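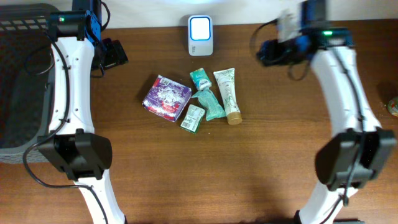
Olgate Tabletop Packages: read me first

Hello, and thank you for stopping by! Olgate is a small collection of pictures of packaged things on a brown wooden tabletop: boxes, packets, crinkly wrapped items, the sort of stuff that collects at the bottom of a shopping bag. Wiebke Kramer and I put it together over a long February, with a good deal of help from Védís Damgaard, who did most of the shopping (and, I suspect, most of the snacking).

What's inside

There are 500 pictures, sorted into 22 folders. Each folder holds one group of packages, moved into different positions between pictures, so you will meet the same purple box turned this way and that, and the same pale turquoise wrapper catching the light in its folds. We left the groups loose and a little untidy, the way things land when you set them down.

Labels

Every package has a color, a rough shape (box, packet or wrapped item) and a note on whether it touches a neighbor. Please be gentle with the "touches" column. Wrappers have pointy flaps and jagged ends, and Wiebke and I went back and forth over quite a few of them. Where we couldn't agree, the entry says "unsure".

We did not write down brand names or printed text, as so much of the lettering is too small or too busy to read.

Changes

Version 3, Sun 20 October: fixed the swapped teal and turquoise labels that Régis Leclerc kindly wrote to us about. If you find more, do send them along to Jytte Hafstein, who looks after the label sheets now.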